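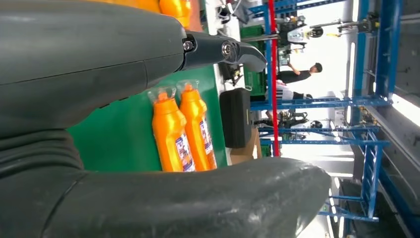

Shop > Bathroom > Organizers > Reviews

Search reviews, brands, rooms... Go

I bought the Neltent over-the-door rack back in September and I'm finally ready to talk about it! We moved to Larurbridge into a place with one tiny bathroom and zero cabinets (who builds a bathroom with zero cabinets?), so everything was living on the edge of the tub.

It cost me $38, and putting it up took less time than finding the screwdriver. The shelves are deep enough for the big pump bottles, and the little rail in front means stuff stays put when my son slams the door, which he does every morning of his life.

Gripes: the hooks scratched the paint on top of the door before I stuck some felt under them, and the bottom basket sags if you load it up with hair dryers. My old Cekden one never sagged, but it rusted like crazy, so pick your poison. Also the white shows every drop of hair dye.

I'd buy it again. Maybe in gray. Four stars from me.

Annick Petrenko, 11th January

Filed under: Small Spaces, Storage We Tried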